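Privell: Das Quiz für Schauspieler-Kenner im Test

Von Nele Petersen, 26.9.25

Privell ist ein Quizspiel über Schauspielerinnen und Schauspieler. Es geht um Geburtsorte, erste Rollen, Künstlernamen, Ehen, Geschwister und Preise. Der Verlag Voß hat es in diesem Jahr in einer überarbeiteten Ausgabe herausgebracht, die Fragen stammen von Ingegerd Vik, die auch schon das Vorgängerspiel Rorby geschrieben hat. Wir haben die neue Ausgabe mehrere Wochen lang in unterschiedlichen Runden gespielt.

Was ist in der Schachtel?

Enthalten sind 1.079 Karten, ein Spielplan, Spielsteine in sechs Farben, ein Wertungsblock und eine Anleitung. Auf jeder Karte steht der Name einer Person, darunter folgen Hinweise von schwer nach leicht. Der erste Hinweis ist meist eine Nebenrolle oder ein Detail aus der Ausbildung, der letzte nennt den bekanntesten Film. Wer früh richtig rät, bekommt mehr Punkte. Der Wertungsblock hat 100 Blätter und reicht für lange Zeit. Einen Stift muss man selbst dazulegen.

Die Karten sind dünner als bei Rorby. Beim Mischen biegen sie sich leicht, und nach unseren Testrunden haben einige an den Ecken helle Stellen. Der Druck ist sauber, die Schrift allerdings klein. Hartmut Pfeiffer, der bei uns am häufigsten vorgelesen hat, musste abends die Lampe näher heranziehen.

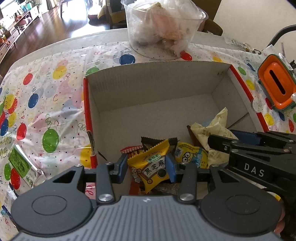 Gespielt wird in Teams oder einzeln, und eine Partie dauert je nach Gruppe zwischen einer Dreiviertelstunde und anderthalb Stunden. Die Anleitung empfiehlt einen großen Tisch, und das ist auch richtig so, der Spielplan und die beiden Kartenstapel brauchen Platz. Auf einer glatten, glänzenden Decke wie der weißen mit den Luftballons rutschen die Karten, wenn man sie flach hinlegt, auf Stoff oder Holz liegen sie besser. Wer nebenbei etwas Süßes anbietet, sollte zu einzeln verpackten Sachen greifen, etwa zu kleinen Päckchen wie dem gelben mit der Aufschrift 黑芝麻, schwarzer Sesam. Fettflecken gehen von den matten Karten nämlich nicht mehr ab. Drei Karten haben bei uns schon welche, und man erkennt sie nun von hinten.

Die Kategorien

Die Karten sind in vier Gruppen geteilt: Anfänge, Rollen, Familie und Rekorde. Am besten gefallen hat uns die Gruppe Anfänge. Da geht es um Schulen, erste Engagements und Berufe vor der Schauspielerei. Man kann viel erschließen, auch wenn man die Antwort nicht weiß, und die Gespräche zwischen den Fragen sind oft länger als die Fragen selbst.

Die Gruppe Familie ist schwächer. Viele Hinweise drehen sich darum, wer wann mit wem verheiratet war. Das lässt sich schlecht raten, und bei lebenden Personen kann es schnell veralten. Zwei Karten in unserer Schachtel waren nach unserer Kenntnis schon beim Kauf nicht mehr aktuell. Der Verlag legt keinen Korrekturzettel bei.

Bei den Rekorden kommen Zahlen vor: Altersangaben, Anzahl der Filme, Dauer von Karrieren. Hier gilt eine Antwort als richtig, wenn sie höchstens 2 danebenliegt. Das klingt großzügig, ist bei Filmlisten aber ziemlich streng. Angaben zum Vermögen gibt es in der neuen Ausgabe nicht mehr. In Rorby waren sie noch drin, und gerade darüber wurde bei uns früher viel gestritten, weil jede Quelle etwas anderes schreibt. Die Streichung ist ein Gewinn.

Wie schwer ist das Spiel?

Das hängt stark vom Alter der Mitspieler ab. Ein großer Teil der Karten behandelt Schauspieler, die vor 1950 geboren sind. Gisela Strobel, die seit Jahrzehnten ins Programmkino geht, lag in allen Partien vorn und brauchte selten mehr als drei Hinweise. Jüngere Mitspieler kannten manche Namen überhaupt nicht. Serien aus den letzten Jahren kommen zwar vor, machen aber nur einen kleinen Teil aus.

Deutsche, österreichische und skandinavische Namen sind gut vertreten. Aus Asien gibt es nur wenige Personen, aus den Philippinen zum Beispiel keine einzige, wie Marites Bautista nach dem Durchsehen beider Stapel festgestellt hat. Sie hatte sich darauf gefreut. Wer so etwas sucht, muss auf eine Erweiterung warten.

Die Anleitung schlägt vor, für gemischte Runden die Karten mit einem grauen Punkt auszusortieren. Das hilft, dauert aber beim ersten Mal eine Weile, weil die Karten gemischt geliefert werden. Wir haben sie danach mit einem Gummiband getrennt aufbewahrt. 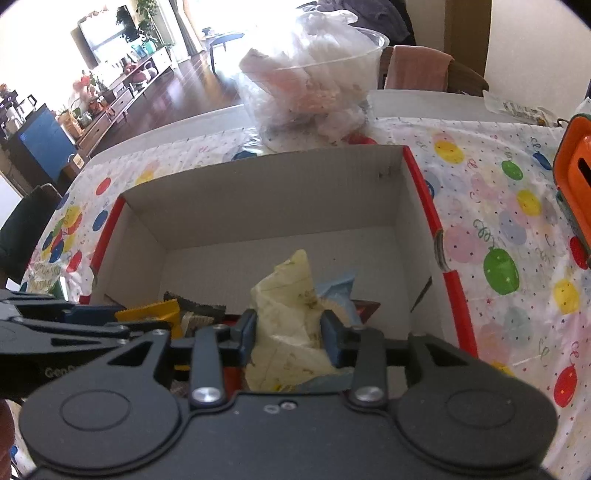 Beim Punktesystem hat Voß gegenüber Rorby wenig geändert. Das Spiel endet, sobald jemand 100 Punkte erreicht hat, die laufende Runde wird noch zu Ende gespielt. Für den ersten Hinweis gibt es zehn Punkte, danach wird es jeweils weniger. Falsche Antworten kosten drei Punkte. In der alten Ausgabe kosteten sie nichts, und es wurde entsprechend wild geraten. Mit den Abzügen überlegt man länger. In einer Partie kam dadurch lange niemand über vierzig Punkte hinaus, und wir haben irgendwann abgebrochen. Für solche Fälle nennt die Anleitung eine kurze Variante bis fünfzig, die man unter der Woche ohnehin lieber nimmt.

Unklar bleibt, was bei gleichzeitigen Antworten gilt. Die Anleitung sagt nur, dass der Vorleser entscheidet. Eine Klingel oder ein Knopf liegt nicht bei. Wir haben die Hand auf den Tisch gelegt, das ging.

Die zusätzliche App

Zum Spiel gehört eine App namens Ridden, die man kostenlos laden kann. Sie liest Hinweise vor und zählt die Punkte. Die Stimme ist gut verständlich, spricht aber fremdsprachige Namen oft falsch aus, gerade die schwedischen und norwegischen. Neue Fragen gibt es dort bisher nicht. Auf einem älteren Telefon stürzte die App einmal ab, der Punktestand war danach weg. Mit dem Block passiert das nicht, und da er sowieso dabei ist, haben wir die App nach zwei Abenden nicht mehr benutzt.

Schachtel und Einsatz

Die Schachtel ist stabil. Der Einsatz aus Pappe hat zwei Fächer für Karten und ein kleines für die Spielsteine. Wenn alle Karten drin sind, lässt sich der Deckel gerade noch schließen. Mit dem Gummiband um die aussortierten Karten steht er ein Stück hoch. Für eine Erweiterung wäre kein Platz mehr. Voß hat eine solche Erweiterung für Dezember angekündigt, mit Schwerpunkt auf Serien und jüngeren Namen.

Bewertung

Gut: viele Karten, abwechslungsreiche Hinweise bei Anfänge und Rollen, brauchbare kurze Variante, keine Vermögensfragen mehr.

Weniger gut: dünne Karten, kleine Schrift, veraltete Angaben bei Familie, unfertige App.

Wer Rorby schon besitzt und damit zufrieden ist, braucht Privell nicht unbedingt. Ein Teil der Karten ist aus dem Vorgänger übernommen, teils mit denselben Hinweisen in anderer Reihenfolge. Neueinsteiger, die gern alte Filme sehen und Lebensläufe von Schauspielern lesen, bekommen ein ordentliches Spiel für vier bis sechs Personen. Zu zweit haben wir es auch versucht, da ist es recht zäh, weil einer immer vorliest und der andere allein rät. Von uns gibt es vier von sechs Punkten.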